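Burnon Framing Fund: progress report from the Dellovberg reading rooms
January 19, 2023
To: Zainab Wike
From: Beca Ellis

Hi Zainab! You asked for a plain account of where your money has gone so far, so I've kept the spreadsheet out of it (Aravind Shenoy is sending that separately, with the receipts). The short version is that we've spent $1,535 and the local art loan scheme is up and running, a bit later than I promised you.

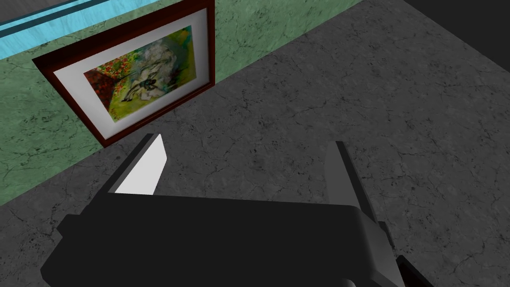 Dellovberg, this winter

We now have 32 works on the list, nearly all from people living within walking distance of the building. Elsa Halonen did the asking, and she's much better at it than I am. I'd budgeted for buying secondhand frames and doing the mats ourselves, and then I ruined two sheets of mat board in one afternoon, so that job has gone to Grajales. They charge more per piece but they turn them around in a week, and I've stopped swearing at a craft knife.

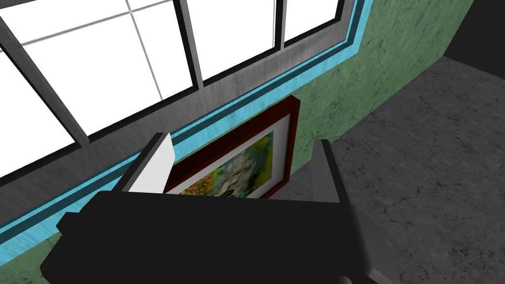

Hanging heights have caused more discussion than the art has! Bhavana Acharya wants everything low enough for someone sitting down to enjoy, and I've come around to her view, mostly after spending an hour in one of the armchairs. It does mean we can use odd bits of wall we'd written off, like the spot just below the window trim where there's a framed picture now. The labels will have to go lower too, in bigger type, and I haven't priced those yet.

The loan agreements are my biggest worry. We have signed forms for all but eight of the works, and I don't want to start swapping pieces between rooms until those come in.

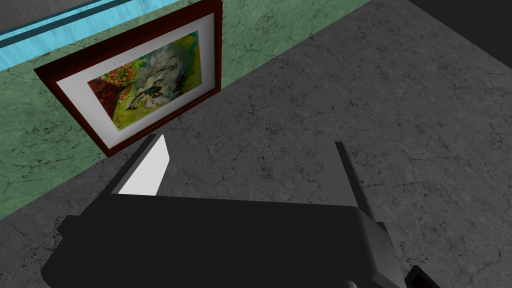 Insurance went up by $70 when we added the second room. I've covered that from the printing line, where we were under, but please shout if you'd prefer it shown some other way. 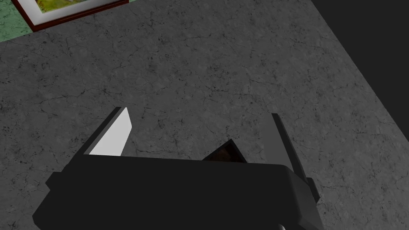 For February, I'd like to get the missing forms signed, settle the labels and hold a small evening for the lenders. Elsa has offered to bake. Could you let me know whether refreshments are an allowed cost? If they aren't, we'll pass a hat.

Beca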